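Kerker: Teaching a Small Rover to Drive by Remote Control
Student project report, robotics lab course
Tue 3 July

1. What we set out to do

The goal of the project was to get a small outdoor rover to follow a paved route without writing any rules for it. A person drives the rover with a handheld controller, the rover stores what its camera sees together with the steering and speed commands, and a network is then trained to give the same commands for similar views. We called the rover Kerker. The driving controller and the logging program are together called Uner, and most of the work in this report went into Uner.

We picked covered walkways and the roads next to them as the test area. The curbs give the driver a clear line to keep to, and the light changes a lot between the shaded and open parts. Last year's group only drove indoors, in the Dvorak corridor, and their report says that the network had trouble as soon as a door to the outside was left open. 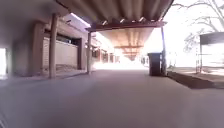 Does the driver need to be an expert for the demonstrations to be useful?

Not an expert, but a steady one. Our early drives had many small corrections left and right, and the network learned those too. After some practice the stick movements got smoother and the trained rover stopped weaving.

2. Remote control setup

The controller has two sticks. The left one sets speed and the right one sets steering. Uner sends a command every 100 milliseconds and writes it to a log with a time stamp. The camera images get their own time stamps, and the two are matched after the drive. We first matched each image to the nearest command. This turned out to be wrong because the driver reacts to a view a little after it appears. We moved the commands back by 400 milliseconds and the steering fit became clearly better.

The driver can either walk behind the rover or watch the camera picture on a laptop. We tried both. Walking behind was easier, but the driver then uses information the rover does not have, such as what is beside or behind it. For the final set we used the laptop only.
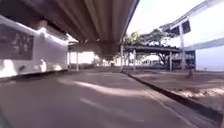
Steering labels were the hardest part of the data to get right. On a straight stretch the stick is at zero nearly all the time, so the network can get a low error by never turning. We gave turns a higher weight in training to make up for this. Light was the second problem. A view with a bright streak of sun across the road and deep shade under an overpass has strong edges that have nothing to do with where to drive, and an early version of the network treated edges like these as if they were a curb. The dashed lane marking is a better cue, although worn segments make it less reliable. We added random brightness changes to the training images and the false turns became less common.

3. Choosing the demonstrations

We kept 833 short clips after sorting and used 700 of them for training. The rest were held back for testing. Clips were thrown out if the radio link dropped or if the driver stopped to talk to someone.

Blurred images were kept. We discussed removing them, but the rover will see blur whenever it moves or shakes, so the network should know how to handle it.
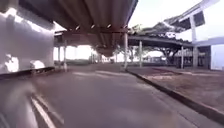
Figure 3. Roadway under the canopy, with motion blur strongest in the foreground and on the white wall at left.

We also recorded recovery drives. For these, the driver steers toward the curb on purpose with logging paused, then turns logging on and brings the rover back to the middle. Without them the network only sees good positions and has no idea what to do after a small mistake. Adding recovery drives helped more than any change to the network itself.

4. Handing over control

During tests the network drives and the person keeps the controller in hand – any movement of the sticks takes over at once.

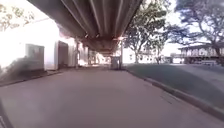 The takeovers are logged the same way as normal driving, so each one becomes a new demonstration of what should have been done. We trained again after each test session, 3 times in all. Most takeovers in the first session were late turns. In the last session they were mostly at places where the rover came out of shade into strong sun and slowed down for no clear reason.

5. Open points

The network has no memory and decides from one image at a time. We think a short history of images would help with glare. The Kornitz gearbox on the rover also has some play in it, so the same steering command does not always give the same turn. It will be replaced in August, and the recovery drives should be recorded again after that.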